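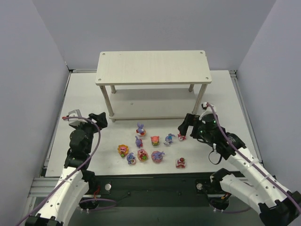

**Progress report to the Sánchez Fund, October 24, 2018**
Prepared by Agnes Sæther, Josov Toy Library

Work under the small-items grant has continued on schedule. The second sorting booth is now in use, with a white tabletop and plain pale panels on three sides. A two-tier cream shelf stands toward the back – figurines are laid out in front of it before being shelved.

The figurine collection now stands at 2,415 pieces, of which 600 were received during this period. The long-eared characters remain the most requested by member families. A further 200 pieces await cleaning and will be entered in the catalog by December.

Spending is within budget. Eilif Blomqvist has obtained quotes for 3 additional shelf units of the same type, and the preferred supplier is Nellow. Approval of this purchase is requested before the next payment is released. Invoices are available from Roman Sobczak.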